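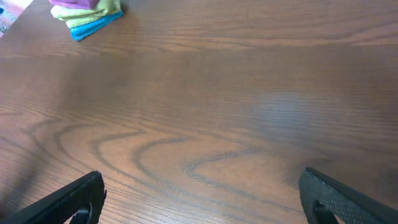

Wokomine Manipulation Group
Posted 16 May 2024

The group is circulating a preliminary result on wrist-camera policies for cloth folding and asks for comment before the method section is closed. We compared a policy trained on full wrist images with one trained on images in which the table surface had been replaced by a flat gray. The training set holds 2,434 demonstrations in each case. On tables seen in training, the two policies performed alike. On a table with a strong, looping wood grain and a glossy finish, the full-image policy moved toward the grain lines in several trials, while the gray-table policy went to the folded cloths. At the starting pose the cloths are only partly in view at the top, a blue one under a pale yellow-green one, and the grain between the open fingers takes up far more of the image than the fabric does. We regard this as the likely source of the error. Our proposal is that surface replacement become a standard step in preparing the data.

pirkmont_lab
Reply to Wokomine Manipulation Group

Thank you for sharing the result at this stage. We have one objection to the proposal as worded. Replacing the table with gray requires a mask, and the mask must come from a model that can already tell cloth from wood. If that model is reliable, the policy has been handed much of the answer. Please state in the paper how the masks were made and whether the same masking runs at test time. The comparison is difficult to judge without that information.

Wokomine Manipulation Group
Reply to pirkmont_lab

The masks were made offline and corrected by hand. No masking is applied at test time. The gray-table policy receives the ordinary camera image when it runs. We will state this in the method section.

pirkmont_lab
Reply to Wokomine Manipulation Group

Then the result is more surprising than the first post suggests, and we would want to see it repeated. A policy trained only on gray tables should find any real table unfamiliar. How many test tables were used?

Wokomine Manipulation Group
Reply to pirkmont_lab

Two of the seven tables were held out for testing. The effect described above appeared on one of them. The other has a plain finish, and both policies did well there.

daneo_reader
Reply to Wokomine Manipulation Group

In that case I do not believe the word "grain" belongs in the title. The table in your picture has a hazy patch of glare on the right and a pale band across the upper part of the wood. Either could draw a policy off course. Grain and gloss are both present on your one difficult table, and the test does not separate them. A matte cover printed with the same pattern would settle the matter at small cost.

ramanauskas_robotics
Reply to daneo_reader

We support the request for a matte control but disagree on the weight given to glare. In our own trials last October, we changed the lamp position and left the table alone. The reflections moved and the reaching errors stayed where they were. Our gripper and camera mount differ from those used at Wokomine, so the finding may not carry over.

daneo_reader
Reply to ramanauskas_robotics

Is that work written up? A lamp test on one table is of interest, but I would not cite it from a forum post.

ramanauskas_robotics
Reply to daneo_reader

It is an internal report. We will ask whether the trial log can be released.

Wokomine Manipulation Group
Reply to all

The title will be changed to refer to surface appearance in general. We will add the matte control and run both policies with five random seeds each. We maintain our recommendation on surface replacement for the present, with the masking procedure described in full. Groups that wish to run the comparison on their own tables may request the masks through this thread.

pirkmont_lab
Reply to Wokomine Manipulation Group

Please send us the masks. We still consider the recommendation premature and will post our figures here whichever way they come out.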